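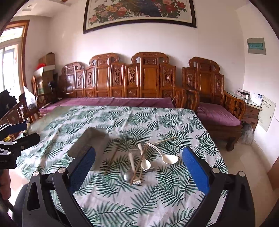
What keeps the Hadgu grippers in service between pad changes?
A short check at the start of each shift: wipe the blue pads, work the fingers through their full travel, and look at the pivot caps for play.

Progress for March, Hadgu hand-held set, prepared by Bijan Sadeghi

The set logged 2511 grasps on the kitchen utensil work. Of these, 113 were dropped or slipped, mostly thin sticks and spoon handles. We moved the pad change from 100 hours of use down to 55 and will report the slip count again next month.

One linkage on the left unit was stiff. Skarik sent two replacement pins and we fitted them in the afternoon – no further trouble so far. The spare pads from Lundero are still on order.

Spending is within the approved budget. We ask for approval to buy a second set of pivot caps.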